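Community > Selling and Commissions > Pay Plans

Commission clawed back after I changed territories — can they do that?

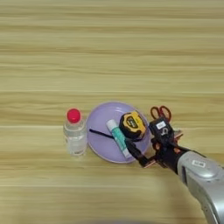 Small bottle with a red cap, next to a purple plate.

Posted Aug 11, 2024 by tri_county_rep

I sell cleaning supplies to restaurants and small motels for Clurex. I'm a W-2 employee with a base salary plus commission, and the commission is paid when the customer's order ships. It has worked that way the whole time I have been there.

In the spring my manager moved me from one territory to another. The accounts I had opened in the old territory went to a new hire. I was told in a meeting that I would "keep what I earned," and I took that to mean everything that had shipped before the move.

One of those accounts was a motel group that I had worked on for months. They placed a large first order, it shipped, and I was paid on it. After the move they returned part of the order and then stopped buying. My last pay statement has a line that says "adj prior period" for minus $464. When I asked payroll, they said it was a chargeback on the motel group and that I should talk to my manager. My manager said chargebacks follow the rep who wrote the order.

I have three problems with this.

First, only part of the order came back, and $464 looks like the full commission to me. I don't have the order in front of me anymore because I lost access to the old accounts when I moved.

Second, the new rep was supposed to visit them and never did. I would have saved that account. I know I can't prove that.

Third, the pay plan I signed says chargebacks apply to "canceled or unpaid orders." It doesn't say returned. There is a newer version of the plan on the company site that does say returned, but I don't remember signing it. I get a lot of forms to click through at the start of the year, so it's possible I did.

I don't want to make an enemy of my manager over this. I do want to know if they can take it out of my check like that, and what I should ask for. I have another offer from a smaller distributor, Sakent, and I'm not sure if I should bring that up.

Posted by ledgerline

I ran sales compensation for a parts distributor for 13 years and dealt with this kind of dispute most months. I'm not a lawyer, and the rules on deductions from pay are different from state to state, so treat this as how it works from the company side.

Start with the document. The plan that counts is normally the one in force when the order was booked, or when the commission was earned, depending on how the plan defines "earned." Look for that word. Some plans say a commission is earned at booking, some at shipment, some when the customer pays. There is often a second line saying that anything paid before it is earned is an advance. If yours says shipment and stops there, you are in a decent position. If it says the commission is an advance until the customer has paid in full, you are in a weaker one, because then they are recovering an advance they paid too early.

Then find out which version you agreed to. Ask HR for a copy of every plan document with your signature or electronic acceptance on it, with the dates. They will have a log. It is a routine request and you don't have to say why you want it. If the newer version took effect after the motel order shipped, ask whether it was meant to cover orders already paid.

Next, the amount. Ask payroll or finance, in writing, for these:

- the order number and the original commission paid on it
- the dollar value of the goods returned
- the rate used to work out the chargeback
- the line in the plan that allows it

Losing access to the account should not stop you from getting this. The deduction is on your pay statement, and a decent finance department will be able to support it. In my experience partial returns are where most of the mistakes happen. Somebody reverses the whole order in the system and re-enters the part that was kept, and the second half never makes it back to the commission report. Or it does make it back, but it gets credited to whoever owns the account now. That could easily be your case, since the account moved. Ask whether any commission on the kept goods went to the new rep.

On the new rep not visiting, I would leave that out. You may be right, but it turns a question about a number into a complaint about a coworker, and the people in finance can't do anything with it.

As for the deduction itself, some states let an employer recover an unearned advance from later commission if you agreed to it in writing, and some are strict about taking anything from base pay. Check whether it came out of your commission line or your salary. Your state labor department should have a page on wage deductions, and most take claims without a lawyer. I'd only go there after you have asked in writing and been given a bad answer or no answer.

I would not mention the Sakent offer in the same conversation. If you want to use it to talk about your base or your territory, do that separately.

Posted by roadmiles

Same thing happened to me at Prusero and I just ate it. Mine was smaller. My manager made it up to me with a couple of house accounts the next quarter, so it came out fine, but I had nothing in writing and he could have forgotten. If you like the job I wouldn't burn too much time on it. If you're leaving anyway, ask before you give notice and find out what happens to orders that haven't shipped. A lot of plans say you have to be employed on the pay date.

Posted by second_shift_sam

Keep your own records from now on. I put every order over $1,000 in a spreadsheet with the date, the customer, the rate and what I was paid. It takes 10 minutes a week. Check your company's policy on customer information first — some places don't want it on a personal laptop, so I use order numbers and no names.

Also read the Sakent pay plan before you say yes to them. Ask for the full plan and not the one-page summary. I went from one distributor to Kettler for a higher rate and found out later that their chargeback window was twice as long.

Related topics
Draw against commission: do I owe it back if I quit?
House accounts and who gets the credit
Split commission when two reps worked the same order
My quota went up in the middle of the year
Moving from inside sales to an outside territory
What counts as a qualified lead in your plan?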